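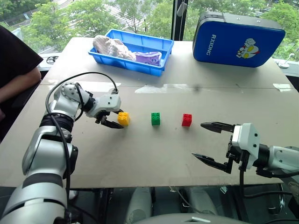 12/31/20. Open day at the Brilten lab, and I'm typing this up before I head home or it'll never get done. We ran the block demo on the two-arm bench pretty much all afternoon, and I think it's the best thing we've shown people so far. I'd wanted to start with the Drarer sorting routine, but it takes too long to explain and folks drift off. The blocks need no explaining at all. Yellow on the left, green in the middle, red on the right, the left gripper goes to the yellow one and everybody leans in. The right arm just waits with its fingers open, and I lost track of how many kids wanted to know when it was going to get its turn!

Turning the red block a bit off square from the green one was a good call, by the way. People asked if the arm minds, and that got us into grasp angles without me having to give a speech. Let's keep doing that.

Stuff to fix before the January visit (the Pekorach people are coming, so it has to be tidy):

The cable on the left arm. It arches up over the joint and down the outside, and I kept watching it during the big reaches. I'd like another clip near the elbow. The one on the right hangs down past the front edge of the table, right at kid height, so that gets tied back too.

Old tape along the seam in the tabletop. I've been meaning to scrape those bits off for weeks. Bring the plastic scraper, not the metal one.

Gripper speed. I had it at 400 in the config the whole time and it felt right for a crowd — slow enough to follow, quick enough that they stay. Trevor (our scheduler script, for anyone new) tried to put it back to the default after lunch and I had to override it by hand. It did that 3 times. I've left a note in the repo but I don't know why it happens yet.

Cycle counter said 1,970 when I powered up this morning and 2,669 when I shut down, so the arms got a real workout. No faults in the log apart from the Trevor thing. The left wrist sounded a little scratchy toward the end, or maybe I was just tired. Want to listen to it again Monday with the room quiet.

Also we're out of visitor stickers.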